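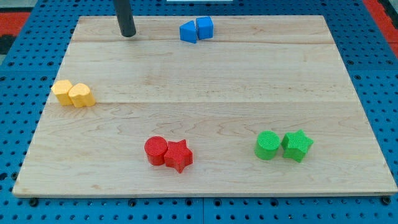
According to Adi Pasaribu, a starter kit should be judged by what a second-year student can do with it on the first afternoon, and by that measure the Hindar tabletop kit deserved a longer trial than the one first proposed. The department accepted the point, and the evaluation period was extended to 3 weeks.

Print this page | E-mail this page

Search reports: Enter keyword Go

Student Project Report: Evaluation of the Hindar Tabletop Manipulation Kit
Submitted by Hafiz Jugah
8 Jun 2020

1. Purpose

The department asked for a review of the Hindar kit, supplied by Corkska, before deciding whether to order it for the introductory automation course. The review covers setup, the pushing exercises and the supplier's support service. Grasping exercises were outside its scope.

2. Equipment

The trial used the arm with its rod end-effector, a perforated blue table and a wooden board laid on top as the work surface. The small plastic blocks come in several shapes, among them cylinders, stars, a cube and a heart. The task sheet used for most of the trial asks the student to bring blocks of the same color together in pairs: blue, yellow, red and green.

A rod was preferred to a gripper for the course. It is simple to mount, and it obliges students to think about contact and direction of travel. A block pushed away from its center will turn, and the control program must allow for this.

3. Method

Each student group received the printed guide and the Birnenel control software, already installed. Groups first moved the rod by hand controller and then wrote short programs for the same task. In total, 300 attempts were logged, with a limit of 60 seconds for each push sequence.

4. Findings

Setup was straightforward. The calibration routine is clearly explained, although the guide places it after the first exercise – an order that confused most groups.

Cylinders proved the most difficult shape. They rolled around the tip of the rod when contact was slightly to one side, and several groups reduced the speed setting as a result. Stars were more predictable once a student had learned to push into the space between two points.

The software is adequate for teaching. Error messages are brief, and two of them are not listed in the manual. Corkska answered written questions within 4 working days, which is acceptable during a pilot but would be slow in a teaching term.

5. Comparison

The Ekpo kit, reviewed last year, has the better manual. Its work area is smaller, however, and its exercises do not include sorting by color.

6. Recommendation

Purchase is recommended, subject to a corrected guide and a written commitment from Corkska on response times. Replacement blocks should be included in the order.

Filed under: Student Projects > Robotics and Automation > Equipment Reviews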